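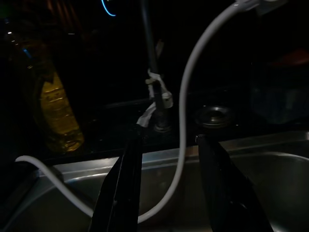 Ho-yin Yang reports hot water at the kitchen tap goes lukewarm after a minute or so, then comes back, then goes again. Bathroom fine. Also says the heater display drops to a code and clears itself before he can get a proper look.

Ticket 197
Opened 21 October 2021
Unit: Lenditz instant heater, cupboard next to the fridge
Handled by: Shu-fen Shek
Status: closed, see bottom

First call

Talked Ho-yin through the display by phone. Code is 127. Lenditz manual says 127 = flow too low, burner shuts off to protect itself. So not gas, not ignition. Good, cheaper.

Asked him to run the hot tap full on and watch. Burner lights, holds, drops out. Half open it doesnt light at all. Cold side strong.

Told him to leave the temperature dial alone. He'd been turning it up to compensate, which makes it ask for less flow and more heat and it trips sooner. Back to middle setting please.

Things tried, in order

1. Isolating valve under heater. Was a quarter shut. Opened fully. Slight improvement, code back same evening.

2. Inlet filter. Water off, drained down, filter out. Grit in it, the orange sort. Rinsed, refitted with new washer. Better for two days. Then 127 again.

3. Tap aerator. Unscrewed by hand with a cloth round it. Scaled solid on one side. Soaked in vinegar overnight, still rubbish, fitted a new one from the van (Oltumer, the cheap ones). Flow at the tap much better, and the code stopped coming up at full open. Still drops out with tap half open.

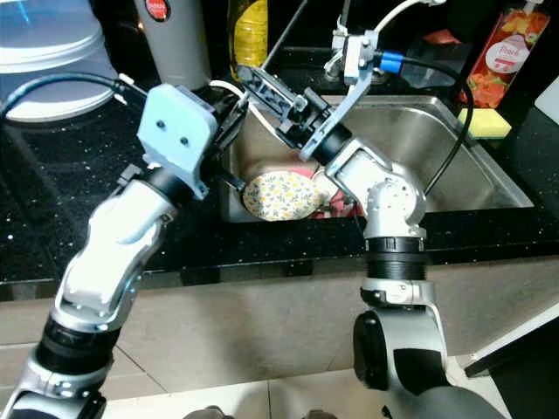
Kitchen sink, patterned plate in the bottom

4. Flow sensor. Pulled the plug, cleaned contacts, back on. No change. Did not replace, part is on back order till November and I'm not convinced its the sensor anyway.

5. Mixer cartridge. Should of looked here earlier. Bathroom was never affected so the fault had to be somewhere after the split. Took the cartridge out and the hot side port was half blocked with the same orange grit. Fitted new one, Kosell 99. NB the 99 and the older one look the same but the lugs are different — check before you drive over. 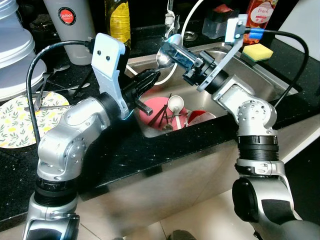 After the cartridge

Ran hot tap 10 minutes full, 10 minutes half, no dropouts. Display steady, no code. Turned it off and on a good few times, lights every time. Ho-yin ran a bath at the same time as the kitchen tap, kitchen dips a bit but doesn't go cold. Normal for that size of heater.

Where the grit comes from

Not solved. Old iron pipe in the riser is my guess. Yau's did the pipework on the floor below and the water was off for most of a day, which would stir things up. Have emailed them. No reply yet.

Suggested to Ho-yin: clean inlet filter again in six weeks, he's happy to do it himself, have shown him how. Valve off FIRST. If 127 comes back before then reopen this one, don't start a new ticket.

Parts to charge: cartridge, aerator, one washer. Filter clean no charge.

Closed. SS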